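Westbridge Family History Forum > Newspapers and Notices > Indexing death notices: maiden names and "late of"

Started by marrileaf, May 24, 2022

marrileaf
I'm partway through indexing the Westbridge paper's death notices for our local group and want to settle a few rules before I go any further. The main one is married women. Half the older notices give only the husband's initials, so you get "Mrs. J. Onel, at her residence, aged 78 years" and nothing else. Do I index her under Onel with a blank given name, or hold the entry back until someone finds the registration? The second is "late of". I've been entering it as place of death and I'm beginning to think that is wrong.

tin_roof_terry
It is wrong. "Late of" is where the person used to live, and in a lot of notices it has nothing to do with where they died. My great-grandmother was "late of Vikham" in her notice and she had been in a nursing home two towns over for seven years. Put it in a residence column. If you don't have one, add one now while the sheet is short.

On the other question, index her under Onel, leave the given name blank and put "Mrs. J." in the notes. Don't hold anything back.
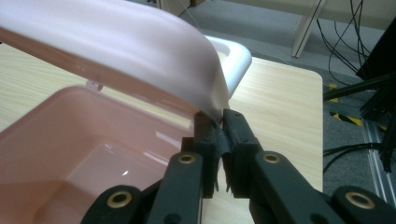
quillandbarrow
Maiden names are where I disagree with most indexes, ours included. If the notice says "nee Jelínek" she should get two lines, one under each surname, both pointing to the same page and column. People searching for a daughter who married and moved away usually only have the birth surname. I keep my cuttings in plastic sleeves, the sleeves in boxes with lift-up lids like the pink one in the photo, and I file a photocopy under the maiden name as well. It doubles the filing and I've never regretted it. Also keep the accent on Jelínek if the paper printed it, and add a line without it if the paper left it off.

tin_roof_terry
Two lines per woman is how you end up with an index nobody can total. We had one like that at my old society and people kept quoting it as 500 deaths when a good part of it was the same women twice. One line, with a maiden name column. Any spreadsheet can search two columns.

quillandbarrow
A spreadsheet can. A printed index can't, and the library still keeps a printed one at the desk. Plenty of our members use that and nothing else.

marrileaf
Ours will be printed as well as online, so I see both sides. Could I keep one line in the master and generate the cross-references only for the printed copy?

dunmore_lane
Yes, that's what we do. One record per notice, with a record number. The printed version is made from the master, and each maiden name becomes a "see" entry: Jelínek, see Onel. Your totals stay right and the people at the desk can find what they're after. It takes an evening to set up.

Something nobody has raised yet: ages. Notices say "in her 85th year", which means she was 84. I've seen that entered as 85 in nearly every index I've used, and then people go looking for a birth in the wrong year. Copy the words as printed and work out the birth year in a separate column.

tin_roof_terry
Agree with that one. Although I wouldn't trust the families to have used the phrase properly either. I have a notice that says "in his 78th year" for a man whose birth certificate makes him 78 on the day.

dunmore_lane
All the more reason to copy it as printed. 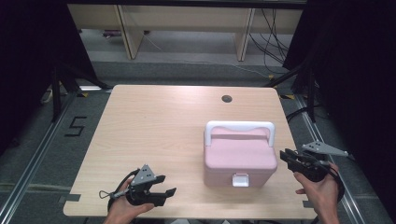 The pink box with its lid down and handle up.

hatbox_ellen
Is anyone indexing the survivors? In the longer notices the list of sons and daughters, with the towns they lived in, is worth more to me than the death itself. I found a whole branch through "Mrs. Onel of Vikham" in a list of sisters.

tin_roof_terry
It would be lovely, but it's four times the work. I'd finish the deaths first.

hatbox_ellen
Then you go through every page twice. I'd sooner do it in one pass and take longer.

quillandbarrow
With Ellen on this. The film reader at our library is booked out most weeks, so a second pass isn't going to happen.

marrileaf
I've got scans, so the reader isn't a problem for me, but I take the point. I might put a yes/no column for "survivors listed" and leave the names for later. At least then someone could filter for the notices worth opening.

So far I have: one line per notice with a record number, a maiden name column, residence split from place of death, age as printed, and "see" entries in the printed copy. I'll go back over what I've already done, starting with the March pages, as that's where I had "late of" in the wrong column.

dunmore_lane
Add the date of the paper as well as the date of death. A lot of notices only say "on Tuesday last" and you need the issue date to work it out.

marrileaf
I have the issue date. I haven't been converting the "Tuesday last" ones though. Is that last Tuesday, or the Tuesday of the week before?

tin_roof_terry
Depends on the paper. Check a few against the burial register.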